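September, evening

Kettle on, notes open, simulator still running on the other screen.
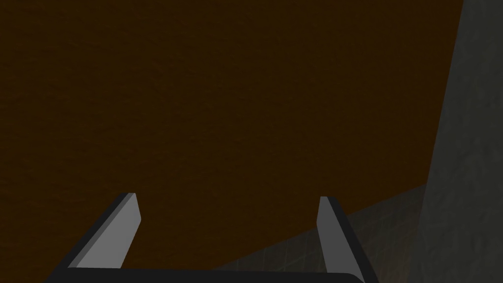
Gripper open over the brown surface, nothing between the fingers.

Spent most of the day on the wiping job again. I want to write down where things stand before I forget, as I have been bad at keeping this up since the summer and the last entry stops halfway through a list.

The question from Avwood has not changed. They make shelves and small tables, and they want to know if a machine can do the dull work at the end of the line: wipe a panel down, pick up a cloth, put the cloth back, move the offcuts into a bin. They don't care much how it is done. They asked me for a yes or a no by the end of the month and I still can't give them either.

Picking up is the better half. With a block of a known size the simulated arm now does very well, and I would trust it with offcuts as long as they were all much the same. They won't be. I went round their floor in the spring and the offcuts were every shape you can think of, some of them thin enough to slide under a door. Two flat fingers are good at things with two flat sides. A thin strip lying flat on a table gives them nothing to get hold of. I would slide it to the edge with one finger and catch it as it tipped over. I tried to get the arm to do the same and it pushed the strip on to the floor 14 times before I stopped the run and had lunch.

The cloth is worse. In the simulator a cloth is a sheet of little linked points, and it behaves like cloth until it is folded over itself, when it begins to behave like something else. The Pirkudel people have a newer cloth model and sent me a copy. It is slower, and I left it going overnight. Out of 3000 tries it got the cloth up off the surface in 1192. I was pleased with that for a minute or so, then I watched a few of the good ones. In several it had hold of one corner by a thread's width and would have lost it at the first wipe. I need to change what counts as a success. That will bring the number down, and I would like to do it before I send anything to Avwood.

Long call with Tuominen after lunch. Their view is that house chores are further off than shop-floor ones, and I agree with most of it. On a shop floor you can bolt the table down, fix the lights and tell everyone to leave the cloth in the same tray. At home the cloth is over the tap, or under the cat. But they also think the shop floor is nearly done, and there I don't agree. Wiping a panel sounds like one job and I count 4 in it: find the cloth, pick it up, press with the right weight, know when the panel is clean. The last one is the part I have no answer for. I can make the arm cover every bit of a panel. Whether it has left a smear is a separate matter, and the simulator has no smears in it unless I put them there.

My rough feeling tonight, if Avwood rang and made me choose:

Moving blocks of one size – yes, now.
Mixed offcuts – not yet, and perhaps never with two fingers. A sucker or a small scoop might do it.
Picking up a cloth from a tray – yes, slowly, with somebody near.
Wiping to the standard they want – no.

I did the kitchen after tea and timed myself, out of interest. Worktop, table and hob in about six minutes, with the radio on, and I moved the toaster without thinking about how. I also missed a patch by the bread bin and only saw it when I sat down to write this, so perhaps I should be a bit kinder about the smears.

Isum want their desk arm back at the end of the month. I have hardly had it out of its box since August and should run the tray test on it at least once before it goes. The box is in the hall, and the charger is in the drawer with the batteries. Must find the spare bolts as well.

Tomorrow: new success test for the cloth (it has to stay held for the length of one wipe), then run the Pirkudel model again overnight. Add a few strips of different thickness. Ask Avwood if the offcuts could drop straight into a chute from the saw, in which case they never reach the table and I can cross that line off. Reply to Tuominen about the pressure readings.

Out of milk.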